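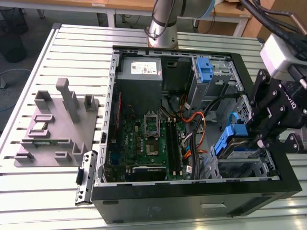

The gripper at the hard drive carrier of a desktop computer. A processor and a memory module rest in the fixture at left.

Taking a computer apart is harder to automate than putting one together. Machines arrive at a recycler in many makes and conditions, and a fixed program written for one case seldom suits the next. At Sumenent, a research workshop operated jointly by Kvam and Flusside, engineers have chosen to teach the work by demonstration.

An operator guides the arm by remote control through a single step, such as releasing a drive carrier or lifting a memory module from its slot. The motion of the arm and the opening of the gripper are recorded together. Since April, two operators have completed almost 400 demonstrations, covering 53 desktop computers supplied by the recycling firm Nustetti.

"The operator's hesitation is part of the record," said Selina Fuchs, who directs the program. "If a person slows down near a latch, we want the robot to slow down there as well."

Cables remain the chief difficulty. They shift whenever a neighboring part is moved, and no two cases are wired in quite the same way. Operators are instructed to approach each part from the side with the most clearance and to discard any attempt in which a wire is caught.

Zubaida Gondal, who trains the operators, requires new staff to remove every part by hand before they use the controls. The training period lasts two weeks. Laptop computers will be added to the program once the desktop recordings have been reviewed.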